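Lists > netunetti-users > Archive > Faults and safety > Re: Left arm keeps closing after stop

Hi Raimo, hi everybody,

Sorry it has taken me so long to answer this. I wanted to go through the log properly before I opened my mouth, and then the log was longer than I remembered, and then there was tea. Raimo's message first, so you don't all have to scroll back for it:

> Fouzia,
>
> We had the same thing you mentioned in July. Operator lets go of the
> pedal, right arm halts as it should, left arm carries on closing for a
> moment and then halts too. No fault code on the Harnetti controller. It
> has not hurt anyone but I don't like it at all. Did you ever find the
> cause? And were you on the old pedal box or the new one? We have the
> Ikonen box with the grey cable.
>
> Raimo Rautiainen

Yes, we found the cause, or I should say we found a cause, and I'd be very glad if you would check whether yours is the same. We are on the Ikonen box too, grey cable and all, so you can cross that difference off.

You'll remember our setup is two arms facing each other over one table, and each arm gets its own stop signal from the pedal by way of the controller. I had always pictured it as one wire going to both, and I think most of our operators did as well. It's two separate messages. The right arm gets its message straight away. The left arm's goes through the Skirnidov bridge, and the bridge puts it in the same queue as the ordinary motion commands. When the queue is short you would never notice. When the operator has been making a lot of small corrections (picking up something fiddly, say, or nudging a thing that has fallen over) the queue fills up, and the stop has to wait its turn behind all of it like the rest of us at the bank.

On our worst run the left arm got its stop 510 milliseconds after the right one. I had set 300 as the most I would put up with, and to be truthful I'm no longer happy with that either, having stood there and watched how far a finger can travel in that time. Of the 6 late stops in our log, 5 came during fiddly corrections of that kind. The other one I can't explain, and I'd rather say so than have you think it's all tidied away.

You asked if anybody was hurt. No, thank goodness. What we had was a cracked tray, which I put down to bad handling for far too long, and I owe two of our operators an apology that I've since made with a cake. The tray had been squeezed after the pedal was released. The operator told me so at the time, quite plainly, and I nodded and wrote "slipped" in the book. Please, if one of your people says the arm kept going, write down exactly that, in their words, even if the controller shows no fault. Ours showed none either. As far as it was concerned, every stop was delivered and every stop was obeyed.

Now, how to check yours. Open the bridge settings and look for the line about command ordering. If stop messages are listed together with motion messages, you have what we had. Netunetti did have a separate channel for stops, it just wasn't switched on in the setup file we copied from our older cell. Turn it on, restart the bridge (a reload isn't enough, I tried), and then test it with nothing in the grippers and everyone well back from the table. After that, test it again with the operator deliberately making lots of little movements. The quiet test passed for us before the fix as well, so it won't tell you much by itself.

I also asked for a proper hard-wired stop to both arms, one that doesn't go through any software at all. It should have been there from the start, and I'm cross with myself for accepting the pedal as a substitute. Until it's wired in, no hands go over the table while the arms have power, and that includes just reaching in to stand something back up. If a bin goes over, it stays over until the power is off or the arms sort it out themselves.

The sort of work I mean is in the attached, from the wrist camera. 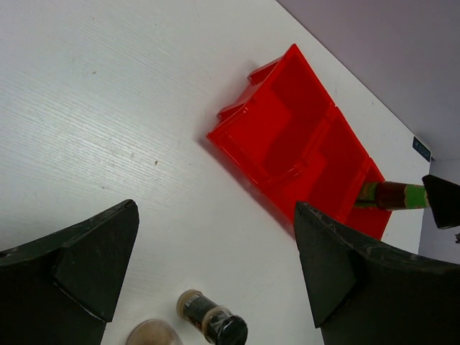

Red bin on its side, a stick up against its right end and both fingers of the near gripper just below.

A tipped bin is exactly when an operator starts making those small corrections, so it's a good thing to have in your second test. We use soft or cheap items for it now and keep the force limit turned right down.

Raimo, if you can send me your bridge settings and a log with one late stop in it, I'll lay it beside ours and see if the gaps match. The raw log is best, please, as the summary rounds the times and hides the very thing we're after. And if anyone else on the list is running two arms off one pedal, do have a look at yours and write in, even if you find nothing wrong.

Warm wishes to you all,
Fouzia Bhutto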